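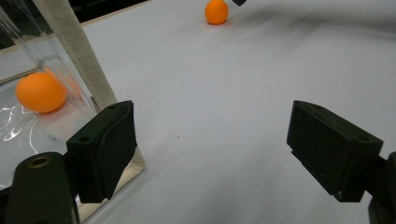

1/ Notes on bagging ping-pong balls with an open bag stand. Asked for by two people at Prernlow after the October stock move. Orange training balls, clear bags, one table. Long thread, small subject.

2/ The stand is a box-shaped open cage bent out of thin flat strips, cream colored, with short legs at the corners and a curved rim at the top. It has one job, which is to keep a bag open so the hand holding the ball doesn't also have to hold the bag. Ours came from Drestovley. Any stand with an open top and a rim you can fold film over should do the same.

3/ Quantity for the season was 1,914 balls. They arrive mixed in large cartons and go out to the tables in bags of 13. Last year we did it with the bags lying flat, one person holding the mouth open and one person filling. Two people for a one-person job, and the person holding always drifted into talking.

4/ Fitting the bag. Open it fully before it goes near the stand. Lower it in bottom first, then push the bottom corners out with your fingers until they sit near the legs. Fold the spare film outward over the rim. Minimum fold is two fingers wide. Less than that and the mouth creeps inward after a few balls.

5/ Don't pull the film tight. A tight bag lifts off the bottom of the cage and hangs from the rim, so all the load ends up on the fold. A slack bag wrinkles, looks untidy and works better. The base of the film should lie on the table.

6/ Static. Thin clear film sticks to itself, to the strips and to dry hands. In winter it is the main cause of delay. Wiping the rim with a barely damp cloth before each batch helped. Sombat Suwannarat says a fabric softener sheet does more. I haven't compared them and don't own any.

7/ The surface matters more than I expected. We put a flat white board on the table. Orange on white is easy to spot, and a ball that misses the mouth can be found before it gets to the edge. On the bare wood we spent more time under the table than at it. Carpet below also helps, when one does go over. 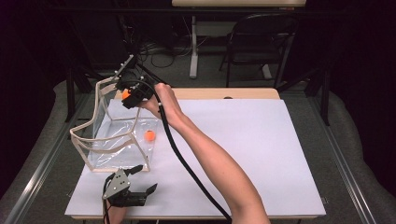

8/ Release point. Bring the ball to the mouth of the bag and let go there. From higher up, the first ball hits the film over a hard surface and can hop straight back out. Once there is a layer of balls on the bottom they damp each other and the height stops mattering much.

9/ The first ball rolls to whatever low spot the film has made, usually a corner. Leave it. I used to re-center it and refit the bag each time, for no gain that I could measure. After the fourth or fifth the rest find their own places and the bag squares up against the cage.

10/ Checking the count. Through wrinkled film the reflections are bad, and a ball close to the side wall can throw an orange smear on the plastic next to it. Under overhead light I have counted that smear as a ball. Twice on one Sunday. Count from the open top, straight down, or count as they go in.

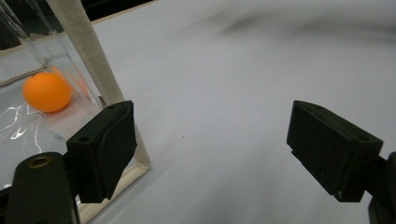
Orange ball in clear plastic, with its reflection on the wall to the right.

11/ Getting the bag out. Unfold the film from the rim on all sides first, then gather the neck, then lift straight up with the other hand flat under the base. Lifting by the neck alone works until a corner catches on a strip. Catching is how we lost most of the bags we lost -- 9 in total, all split at a bottom corner, none at the seam.

12/ Film. The Mahawong bags come in packs of 300 and are thin but consistent. The Brurard ones are thicker, hold their shape in the cage better and are harder to open at the mouth, so the time you save on one end goes back in on the other. I would buy the thinner ones again. Buppha Thaweesak would not, and she does more of the filling than I do.

13/ Closing. Paper label folded over the neck, one staple through the label and film. Twist ties come undone in the crate. Write the date on the label before folding it, as a pen will not take on top of a staple.

Reply to a question on post 4: yes, you can clip the film to the rim with clothespins. I tried it. They hold well, and on every bag change there are four more things to take off and put down somewhere. For very slippery film it may be worth it.

Reply on post 7: the board is loose, not screwed down. It is slightly smaller than the table top, so a narrow strip of wood shows along the edges. I'd like a raised lip on the near side at some point. Quarter-round molding and tape is the current plan -- no date for it.

Reply on post 12: bag size is whatever lets the top fold over the rim and still reach the table without stretching. Measure the height of the stand, add half the width of its base, add the fold. Then round up. A bag that is too long can be folded further, and a short one is only good for spares.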